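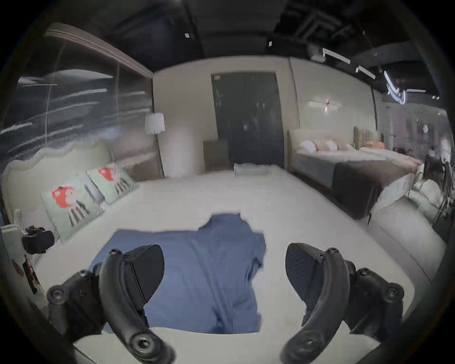
Changes to the Guest Room Program for Visiting Families

Last updated: August

Print this page | E-mail this page

The Fonuvbridge guest room program will run under new rules starting next month. The program places out-of-town relatives of hospital patients in spare bedrooms around the city, at no charge to the family. Hosts and families who are already matched will keep their current arrangement until the stay ends. Everyone else should read the changes below before signing up or renewing.

Last year the program arranged 3,368 nights of lodging in 178 homes. Most stays were short, and most were on the east side near the hospital. Demand was highest in winter, when several families had to be sent to motels on the highway. The new rules are meant to shorten the wait for a room and to clear up questions that came in from hosts over the past year.

Length of stay

A family may now stay in one home for up to 5 weeks. The old limit was three. Families who need more time can ask for a second placement, and the office will try to keep them in the same part of town. Hosts may still set a shorter limit when they sign up. If you would like to offer weekends only, write that on the form where it asks for available nights.

What a room needs

A guest room must have a door that closes, a window that opens, a working smoke alarm, and a bed with a mattress in good condition. Sofa beds are accepted for stays of up to 2 nights. Air mattresses are no longer accepted. A lamp within reach of the bed is strongly encouraged, as many guests come in late and leave before daylight.

Please clear enough closet or drawer space for one large suitcase per guest. In our spring survey, guests mentioned storage more often than anything else, including parking. A few hooks on the back of the door will help if the closet is full.

Bedding and towels

Hosts who are short on linens can borrow a set from the office. Each set has sheets, two pillowcases, a blanket, and bath towels. Twin, full, and queen sizes are in stock. King sheets are limited and should be requested a week ahead. Wash the set in unscented detergent before you bring it back. Stained or torn pieces should be returned with the rest so that they can be replaced.

Discount on mattresses

The Van Hecke furniture store on Flamis Street has renewed its discount for active hosts. It covers mattresses, bed frames, and mattress covers, and now includes floor models. Bring your host letter to the sales desk. The letter must be from this calendar year. Delivery is extra, and the store does not haul away old mattresses. The city will pick them up at the curb if you call ahead for a time.

The discount may be used once per guest room. Hosts who bought a mattress under last year's offer can still use this year's for a frame or cover.

Keys and hours

Guests should have their own key or door code for the whole stay. Leaving a door unlocked is not allowed under the program's insurance. The office has lockboxes to lend, and there is no deposit.

Rides to the hospital

The Stirkarel shuttle will add an early run at 6:15 a.m., stopping at the library and at the north end of Flamis Street before going on to the main hospital entrance. The ride takes around 20 minutes. The last return trip still leaves at 9 p.m. Guests need to show the placement card they get at check-in. Hosts are not expected to drive guests, though many do.

How to sign up

Forms are at the Fonuvbridge office and at the hospital's family desk. New hosts will have one home visit, which usually takes less than an hour. Current hosts do not need another visit unless they have moved or are offering a different room. Renewal forms received after the end of the month will be handled with the next group.

Print this page | E-mail this page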